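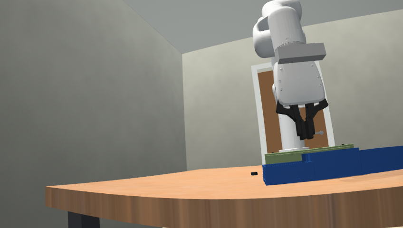
Looking after a wooden table

I've had the same wooden table for years and I use it for everything – rolling dough, gluing chair legs, doing taxes – so it takes a beating. Most of what keeps it nice is boring stuff. Wipe it with a cloth you've wrung out really well, then go over it again with a dry one. Crumbs first, always, or you're just sanding the finish with toast!

White rings

Try a warm iron over a folded cotton dish towel, a few seconds at a time, no steam. My neighbor Fadwa swears by a dab of mayonnaise left on overnight (I've tried it, and it did work on a faint one, but the kitchen smelled like a deli). 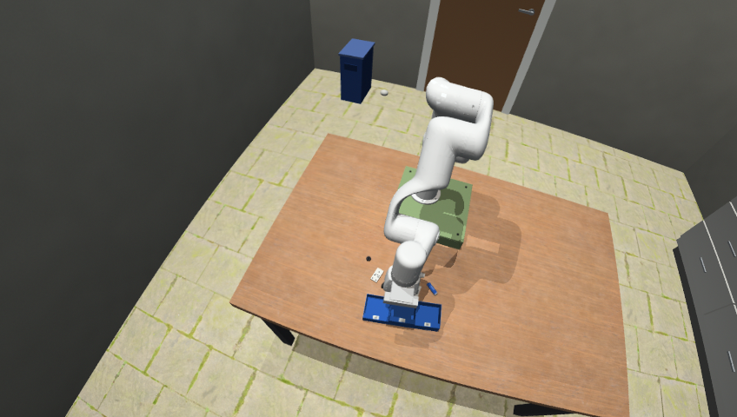 Oiling is the part I put off every April. Pick out the grain before you open the can and wipe with it, never across. On a top like this one, with fine grain running lengthwise, that means long strokes from end to end. Thin coat, wait fifteen minutes, wipe off whatever hasn't soaked in. Do the edges of the slab too, I always used to forget them. And spread oily rags out flat outdoors to dry, please, they can catch fire if you leave them in a ball.

Wobbly legs

Tighten the bolts before you start folding up cardboard. Mine needed half a turn.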